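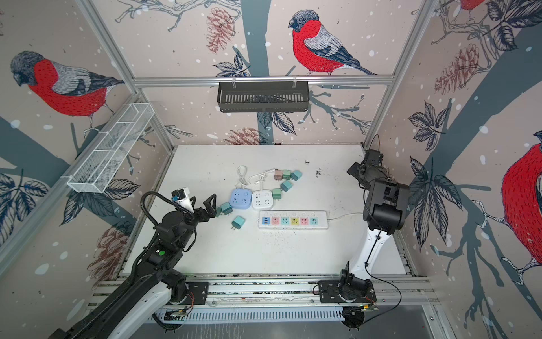 Page last changed: June 2018 by Menaka Bepari

Gripper notes, two-arm cell, adapter pickup

Friday. Started late, Shu-fen had the cell until after lunch. Plan was to get the Vernik fingers and the Condia fingers through the same job on the same day so we stop arguing from memory. Same controller, same pads, same closing speed. Left arm first, right arm parked up and out of the way at the back.

Job: pick one plug adapter off the table, lift, hold for a count of five, put it down in front of the strip. The two socket cubes and the long power strip stay in the middle as clutter. Cords left how they fall, Tsung-han's idea and I agree with it, last month's numbers were all on a tidy table and they were too good.

Vernik on the left, 149 tries before I had to hand over.

- flat, prongs to the side: fine. Boring. Grips the body, lifts straight.
- prongs toward the front of the table: mostly fine if the wrist comes in square. If it comes in turned even a little the finger lands on a prong and pushes the whole thing toward the blue cube.
- adapter lying on its side: bad. Rolls off the finger tip as the gripper closes. Slower close helps, didnt fix it.
- adapter up close against the white cube: finger hits the cube before it gets low enough. Not a grip problem, it's the approach. Need to come in along the cube face, will ask Iolanda how she wrote the offset for the other cell.

Force: started at the setting from May, way too hard, adapter shoots out sideways when you catch it on the rounded part. Dropped it two steps. Better. One more step down and it starts slipping in the hold. So leave it there, written in the config under my name.

Condia, 47 tries only. Ran out of afternoon. Softer tips, they give a bit, and on the ones lying on their side it is clearly better, I don't need a chart for that. But they are thick. Anything near the cubes is hopeless, and in between two adapters it shoves the neighbor away. Also the tips pick up dirt. Wiped them twice. The tabletop needs a wipe too, specks in front of the strip and a dark patch of crud toward the back right. The blob finder marked the patch as an object again and I had to mask it by hand. Please somebody clean before the next run, and not with the stuff that leaves streaks.

Camera. Kept the overhead-ish view for finding and the unit above the left gripper for the last bit. White adapters would be worst but we have none of those, so it's the pale ones. The mint ones on white table are weak, edges come and go. Dusty pink is found every time. Teal fine. The colored outlet faces on the strip are a real nuisance, teal face gets proposed as a teal adapter and the arm went down on it twice before I set a height check. Height check works, but it throws out adapters that lie flat if the table zero is off. Table zero WAS off. Redid it, saved.

Pui-shan asked if the bird wallpaper messes with the background subtraction. Not that I can see so far, I crop at the back edge of the table. The pinecone right above the edge gets into the crop if the camera sags, so watch that. A red breast came up as an object one time with the crop off. Turn the crop on.

Controller: two dropouts, both on the right arm, both while it was only sitting there. Restart cleared it. Log has code 652 both times. Tristport's manual lists it as "communication, general", thanks. I'd like to swap the right arm's cable before blaming the board. Also the thin cable that loops down past the right base hangs too free for my taste, wants a tie.

Liu plates: asked for the thinner finger blanks, no answer yet. If they come I want to try Condia pads glued on thin fingers, that's really the gripper we want and nobody sells it.

To do
- finish Condia up to 149 so the two can be compared at all
- same set on the right arm, both fingers
- approach along the cube face (Iolanda)
- clean table, redo mask
- tie the cable, swap the other one
- log writer stops at 1000 lines and starts over on top of itself!! lost the first Vernik tries that way, copied what I had in the notebook by hand. Tsung-han has a fix, hasn't pushed it

Leaving the Vernik fingers on the left arm, gripper open, adapters where they are. If you need the table go ahead and move them, I have the positions saved.

Added later, S. Wu: cable on right arm swapped. Ran idle for an hour, no 652. Did not get to teh table.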